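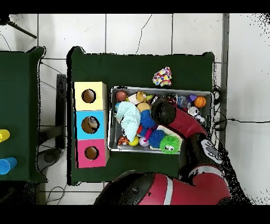
Atdale Toy Library, Visits and Outings Group

Dec 13, 2022

Well, we finally made it over to Plisthorpe for the open day, and what a lovely morning it was! The coach left at an hour I'd rather not discuss, and Sombat Rojanasak had brought buns (cheese ones, still warm), so spirits were high by the time we got there.

I'd gone mainly to see how other people do their sorting, as ours is a shambles. I made straight for the dark green table with the metal tray on it, absolutely crammed with toys. There was a plush dog sprawled across the top of the heap, a pair of those spiky fuzzy blue balls, a green fuzzy thing with googly eyes that I wanted to take home, and a basketball-patterned ball over in the corner. Next to it were the cardboard boxes, yellow, blue and pink, each with a round hole in the top. I do like a box with a hole in it – our little ones at Collado Road would post things through that all day long. I'm going to make a set over the holidays if I can get the paint to match.

The polka-dot cloth got a lot of love from our lot too. Red, yellow, blue and green spots, very cheerful, and I've got a remnant at home that would do nicely.

After that we had a wander round the Girum room next door, where the jigsaws live. They've got nearly 800 of them! We've got 439 and I thought that was plenty. Tea was good, the scones went early, and parking is a nightmare if you're driving yourself.

They're opening again in April and I've put my name down already. The coach has four seats left, so shout if you fancy one.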